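Refrigerator labels should state measured consumption

The annual consumption figure on a refrigerator label comes from a test chamber with a closed door and a fixed ambient temperature. Kitchens have neither. My own unit, a mid-range Oteck, is rated at 405 kWh per year. A plug meter left on it for 12 months recorded 493.

The gap has ordinary causes: door openings, warm food, a room that heats up every afternoon, and a condenser with poor clearance. All of them can be modeled, and a label could carry 2 values, one for the chamber and one for a defined household cycle. 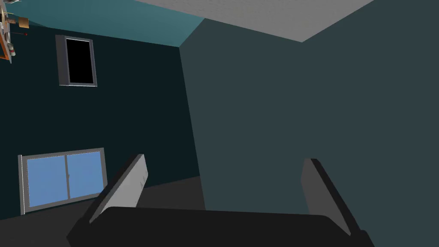
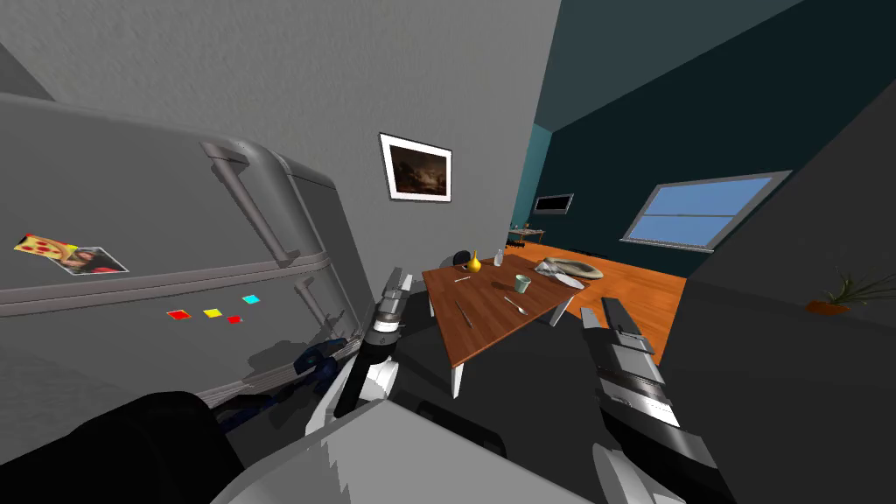
Walter Zapata objects that a household cycle would only replace one arbitrary number with another, and that buyers compare models, so the ranking matters more than the absolute value. I accept the first half. The ranking, however, is not stable under door openings. Units with thin gaskets and undersized compressors lose position quickly, and the present label hides this.

Manufacturers will cite test cost. A second run on a unit already wired with sensors adds 9 days in the chamber. For a product sold in volume, that cost is small, and the data should be published with the label.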